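Clareo Bench Lamp, clamp mount

The carton says the Clareo gives "daylight colour anywhere in the home". We'd take that with a grain of salt. It's a decent clamp lamp with a neutral white light, and your paint chips will still look different once you carry them outside.

What you get is a jointed arm, a steel clamp and a dimmer on the cord. The clamp opens wide enough for most kitchen benches. Flutcombe, who make it, also claim the joints never need tightening. Ours sagged in May and needed a turn with a screwdriver, so keep one in the drawer.

Brightness is listed as 1,118 lumens on the top setting. We don't have the gear to check that figure. It's bright enough for sewing dark fabric and too bright for reading in bed, even dimmed.

The optional Oravec shade is sold as "glare-free". It cuts some of the glare. Whether that's worth the extra money is up to you, and we'd try the lamp bare first.

Price: $196
Warranty: 2 years, arm and clamp only
Cord: 3 metres
Colours: grey, white
Replacement parts: Gerdale kits fit the older model. They don't fit this one, whatever the online listings say.

Page updated 26 Oct 2025

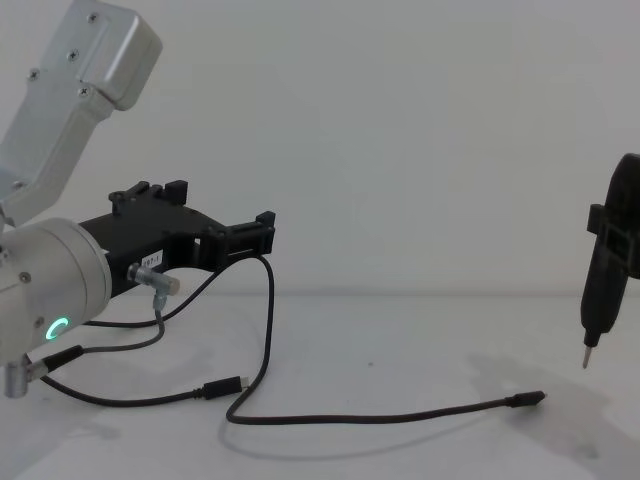 Delivery and returns

Unopened lamps can come back for a refund. Opened ones get store credit.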